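Jun 16, 2018 | by Zanetti
Filed under: Kitchen & Bath > Sinks > Gallery

Small-basin washing, part 4

This gallery covers hand washing in compact sinks. The Pomura kitchen was closed for pipe work until September, so dishes went to the nearest vanity. Counter depth there is 59 cm. Usable space beside the basin is 34 cm on one side and 39 cm on the other, enough for a folded towel and one drying rack.

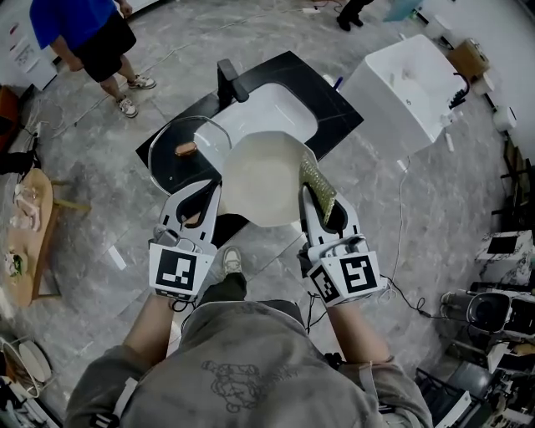 Green scrubbing pad, white octagonal bowl, clear glass lid with brown knob. Black countertop, white undermount basin, black faucet.

Faceted bowls take longer than round ones. Residue collects where two sides meet, and a flat pad tends to bridge the corner. Fold the pad and work along each edge from the base to the rim. Glass lids are washed on both faces, then around the knob, where grease builds up under the screw plate. Rinse the lid last and stand it on edge.

Undermount basins have no raised rim, so water on the counter can be wiped straight into the bowl of the sink. Dry black surfaces the same day to limit scale marks.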